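I want to write a few posts about push-button switches, because in the last months I learned more about them than I planned. Sorry for my English, I will try to keep it simple. (1/12)

My work is sorting small electrical parts for resale. Dutari buys leftover stock from closed factories, and we check it and put it in bins. The last delivery from Grestitcombe was 4000 pieces, all mixed together in sacks. (2/12)

Most of them are push buttons. Red, yellow, green, black. People think the color is decoration. In machine panels it has a meaning. Red is normally for stop or off. Yellow is often for something abnormal, when a person has to step in. (3/12)

So the first sort is by color, and it is the easy one. The second sort is by contact, normally open or normally closed. From the outside two buttons can look the same and do the opposite thing. You must read the small letters, NO or NC, or use a meter. (4/12)

I use the meter always. The letters are sometimes printed very weak, and after two hours my eyes are tired and I see what I want to see. (5/12)

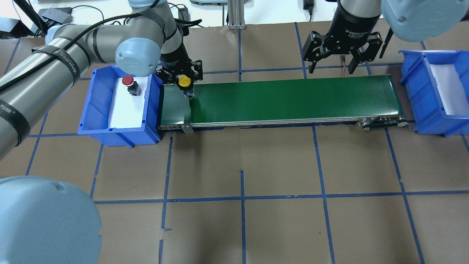
The bins need something soft inside. Before, we used bare plastic, and the buttons were sliding and hitting each other. From one sack of 189 I found 41 with scratches on the cap. A scratched cap still works, but the customer sends it back. (6/12)

White foam is my favorite for the lining. On white you see dirt, broken pieces and small lost screws very quickly. Gray foam is cheaper and it hides everything, so I do not recommend it. (7/12)

For the table I like brown paper with tape lines on it. Blue tape is good because it comes off clean. The lines help me to put every bin back to the same square, and when the paper gets dirty you change it and make the lines again. This takes patience, I know. (8/12)

A small belt is a big help if you have space for it. Please do not run it fast. Buttons with a round body like to roll, and then you are collecting them from the floor. I put mine with the cap up and leave one hand of space between them. (9/12)

Somebody asked me last time which brand is best. I can say only what I see. The Rustov ones have a strong spring and the cap does not move from side to side. With the Shahbazi ones the ring nut is often missing, so keep a box of spare nuts near you. (10/12)

How to test the spring: press slowly to the end, release, and listen. It should come back with one clean sound. If it comes back slowly, there is usually old grease or dust inside. I put these in a separate bin and clean them in the evening. (11/12)

On a good day I can finish 60 in one hour, with the meter test included. In February it was much less, I was still learning the letters. Next I want to write about key switches, but first I must find all the keys. (12/12)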